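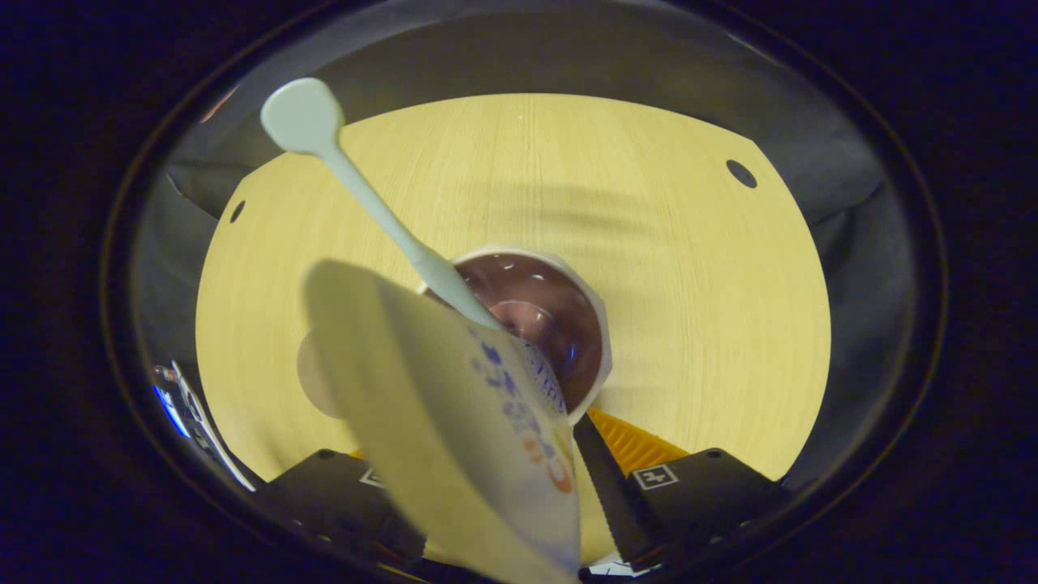 ASTUDEN, Nov 12, 2025

How a Story Gets from One Language to Another

A book written in one language can be read in another only after somebody has written it again. The person who does this is called a translator. This page explains what a translator does, step by step, using one children's novel.

The novel is called The Ferry at Stetov. It was written by Teodor Kristiansen, and it tells of a girl who works on a river ferry and finds a letter in a lifejacket. Signe Nordin translated it into English. The English edition was published by Pesomport and has 417 pages.

Some words you will need

The source language is the language the author used. The target language is the language the new readers will use. The original is the author's text. A draft is a version that is not finished. An edition is one published form of a book. The same book can have many editions, with different covers, page sizes and page numbers.

Translating is done in writing. A person who changes spoken words from one language to another while people are talking is called an interpreter. Interpreters have a few seconds to choose a word. Translators can take a whole afternoon, and sometimes do.

Step one: reading

Nordin read the whole novel before she translated any of it. A word in chapter one may turn out to matter in chapter 20. In this book, the ferry captain calls the girl by a nickname that means both "small bird" and "button." At first it looks like a joke about her size. Much later, a real button is used to prove who wrote the letter. A translator who had picked "little bird" on the first page would have had to go back and change it everywhere.

Nordin chose "Button." The bird was lost. She put part of it back by having the captain whistle when he says the name, and Kristiansen agreed to the change.

Step two: the first draft

The first draft follows the original closely, sentence by sentence. It often sounds odd, as languages put words in different orders. In some languages the verb comes at the end of the sentence. In some, the word for "the" is attached to the end of the noun, and others have no word for "the" at all.

If you swap each word for its match in a dictionary, you get something called a word-for-word version. A word-for-word version of one line in the novel reads: "Now has the cow left the ice." In the source language this is an ordinary saying. It means the danger is over. There is no cow in the story.

A group of words like this, whose meaning cannot be worked out from the separate words, is called an idiom. English has many. "It's raining cats and dogs" is one. A translator has three main ways to deal with an idiom:

Use an idiom in the target language with the same meaning.
Say the meaning plainly, as in "We're safe now."
Keep the strange words and let the reader work them out.

Nordin used the third way for the cow. Another character in the scene is a visitor who does not understand the saying either, so the captain's answer explains it.

Step three: names, food and money

Names of people are usually kept. Names that mean something may be changed. The ferry in the original has a name meaning "slow one," and in English it is called the Dawdle. The town of Stetov stays Stetov.

Food is harder. If the characters eat a kind of bread that English readers have never heard of, the translator can keep the foreign word, describe the bread, or pick a similar one. Swapping it for a hamburger bun would be easy to read but would move the story to a different country.

Money and measurements follow the same rule. The ferry ticket costs 60 coins in both versions. The distances were left in kilometers.

Step four: sound

When the first draft is complete, the translator stops looking at the original for a while and reads the new text aloud. Sentences that are hard to say are marked and rewritten. Dialogue gets special care. A ten-year-old in the story should talk like a ten-year-old.

Rhymes and puns are the slowest part. A rhyme depends on two words sounding alike, and their translations almost never do. The ferry song in chapter five has eight lines. Nordin wrote five versions of it. The printed one keeps the beat and the rhymes but changes the fish in line three from a perch to an eel, which rhymes with "wheel."

Step five: checking

An editor reads the translation next. Editors look for missing sentences, spelling mistakes and facts that do not agree. The editor of this book, who works at Eklund, sent back 2,881 comments. Most were about commas. One pointed out that the captain had taken off his hat twice without putting it on again. The mistake was in the original too, and Kristiansen asked for it to be fixed in both languages.

Can two translations both be right?

Yes. If two translators work on the same page, they will produce two different texts. Both may be correct. Old books are often translated again, partly because the everyday language of readers changes over time.

Try it yourself

If you know two languages, choose a short paragraph from a book you like. Write a word-for-word version first. Then write a second version that sounds natural. Underline every place where the two differ. If you know one language, take a paragraph from a very old story and rewrite it in the English you speak at home. Read both to someone and ask which words they would change.

Where to find the translator's name

Look on the title page or the page behind it, where the publisher and the year are printed. Some publishers also put the name on the cover. In The Ferry at Stetov, it is on the cover, under the author's name, in smaller type.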